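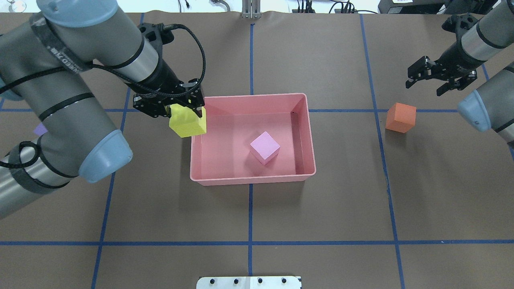 Bin task at Whiteley, left arm over the bin with yellow, pink already in, orange still on the table.

Re: [kollura-users] Right gripper opens by itself near the bin

Hi all,

sorry for the slow answer, been in and out of the lab since lunch. Short version – it's not the zone lock, we were chasing the wrong thing. Looks like the gripper cable on the right arm. Longer version under Vichien's mail, quoting so it stays in one place.

Vichien Onsri wrote:

> Hi list,
> We run the two-arm sorting task on Kollura, foam cubes into one bin. Since the March update the right gripper sometimes lets go of a cube while the wrist is still turning. Cube drops, arm carries on as if it still had it, and goes through the whole place move with nothing in the fingers. No error on the operator screen. Then the left arm gets its turn and comes in over the bin as normal.
> 64 runs, 4 drops, all on the right side. I first thought the bin zone lock was timing out and sending an open command when it handed over to the left arm. Has anyone else seen this with the new lock? I have gone back to the old Talletti module for now but I only had time for a handful of runs so I can't say if it helps.
> Also, and this worries me more, after one of the drops the right arm did not back out before the left one started moving. I hit the stop. Nothing touched but it was close.
> Vichien

OK so. Two separate things in there and I think they got mixed up because they showed up in the same run.

First the drops. I went through the logs Vichien sent me off list. There is no open command in any of the four. None. What there is, each time, is a gap in the gripper status, then the gripper comes back and does its startup, and startup means fingers open. So it lost power or comms for a moment and rebooted with a cube in its fingers. Kollura sees the status come back healthy and doesn't ask what happened in between. That's why the screen shows nothing.

All four gaps are at the same part of the move, when the wrist rolls over with the arm low. I got the same thing here on our cell by holding the wrist in that pose and pushing on the cable next to the connector. Gripper dropped out first try, and the second. Left arm I could push on all I liked, no change.
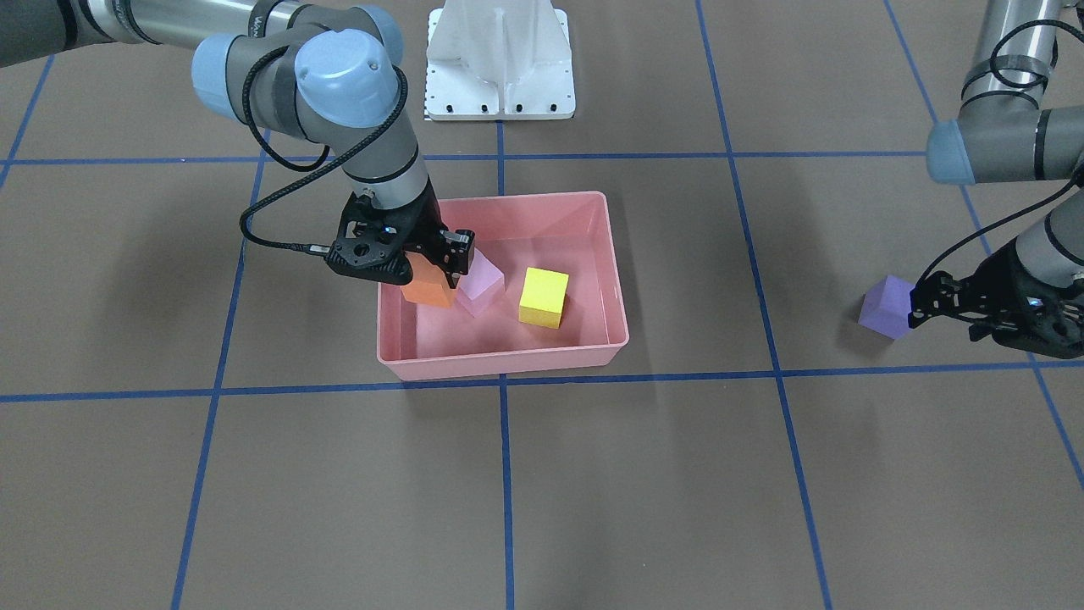 On the right arm the slack goes out in a wide loop and the pull ends up at the plug on the side of the gripper. So what we did: moved the last strap further down toward the wrist, shorter loop, new cable from Clilletti with the same ends. 20 runs after that, no gaps in the status. I know 20 isn't much when the fault only came 4 times in 64. Will leave it going this evening and post the number, whatever it is. Please don't close the ticket yet.

If you want to check your own, search the gripper log for "init" anywhere after the first line. Should be one per session. More than one and you have this, even if you never saw a cube fall.

Now the other thing, arm not backing out. That one is software and it's real. The zone lock is released when the place move reports done. After a reboot the gripper reports open straight away, so "release" counts as finished early and the lock goes to the other arm while the first is still down in the bin. The Talletti module has the same hole as far as I can see, so going back to it won't save you. Vichien, please don't run it unattended on either.

Until theres a patch:

- turn on hold_on_reconnect in the cell config (it's off by default, it shouldn't be)
- set the lock to release on arm position, not on gripper state
- slow speed for anything over the bin
- somebody at the stop button, and I mean at it, not across the room with a coffee

With hold_on_reconnect on, both arms freeze when a gripper drops out and you have to clear it by hand. Annoying. Leave it on anyway.

I have a fix half writen for the lock, needs a review from someone who knows the handover code better than I do. Any takers? It's a small diff, mostly the check in the release step plus a test that pulls the gripper status away in mid move. Also want a proper warning on the operator screen but that can come after.

Does anyone have the same cable routing and NOT see this? Would like to know which strap positions you use. Reply to the list please, not to me, my inbox is a mess.

Off to start the long run.

R.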